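**Thursday, backtest notebook, mean-reversion branch**

Picked up where Seija left the Evum runs. Purpose of the session: find out why the live paper account trails the backtest on the same hourly bars. Same pair, same fee tier, same signal. The gap opens on volatile days and stays flat otherwise.

Loaded 3317 hourly bars from the Stakden archive. Checked for holes first. There are 78 bars with zero volume, most of them overnight. The backtest fills orders on these at the close price. The paper account does not fill at all. That is one source of drift, though too small to explain everything.

Changed the fill rule:

- zero-volume bar: no fill, order carries to next bar
- limit order: fill only if price trades through, touch is not enough
- stop: fill at bar open if the open gaps past the stop

Reran. Trade count dropped from 413 to 227. Most of the lost trades were touch fills on limit entries, and those carried a large share of the profit. Expected in hindsight. A touch fill in the backtest assumes we are first in the queue every time.
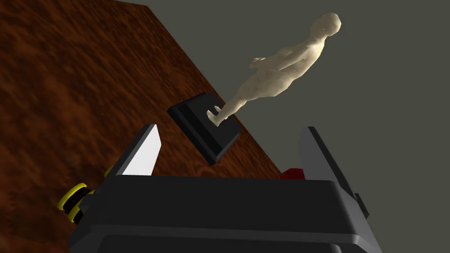 Slippage model next. The old one is a flat charge per trade, set by Aino last winter when spreads were tighter. Replaced it with half the bar's spread plus a term scaled to range. For the module icons in the Peltonen dashboard I want things that can be told apart at thumbnail size, and the small standing figure on its square black base would do for the static benchmark (buy and hold, does nothing). The range term needs a cap. Without one, a single liquidation candle dominates the cost column and the optimizer learns to avoid the whole week around it.

Result with the cap on: equity curve is lower, drawdown slightly deeper, shape now follows the paper account through the December selloff and the rebound. Before the change the two curves separated on the first large down bar and never met again.

Open question on timestamps. Stakden labels bars by open time. Rurnard, which feeds the paper account, labels by close time. The loader shifts one of them by an hour, but I could not find where the shift is tested. If it is applied twice, the signal sees the next bar. Wrote a check that compares the highest-volume bar of each day across both feeds. Not run yet on the full set.

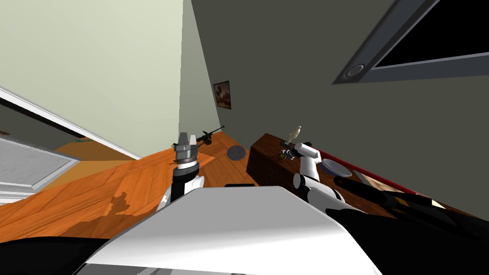
*Simulated view with a brown wooden cabinet; one arm upright at left, the other reaching over the cabinet top.*

To do:

- run the timestamp check on all bars before touching parameters again
- ask Aino if the fee tier in the config includes the maker rebate
- rerun with stops disabled, to separate stop gaps from entry fills
- keep the old fill rule behind a flag so earlier entries can be reproduced
- Seija's parameter sweep is on hold until the loader question is closed

Config saved in the Evum folder under the branch name. Left the old results in place.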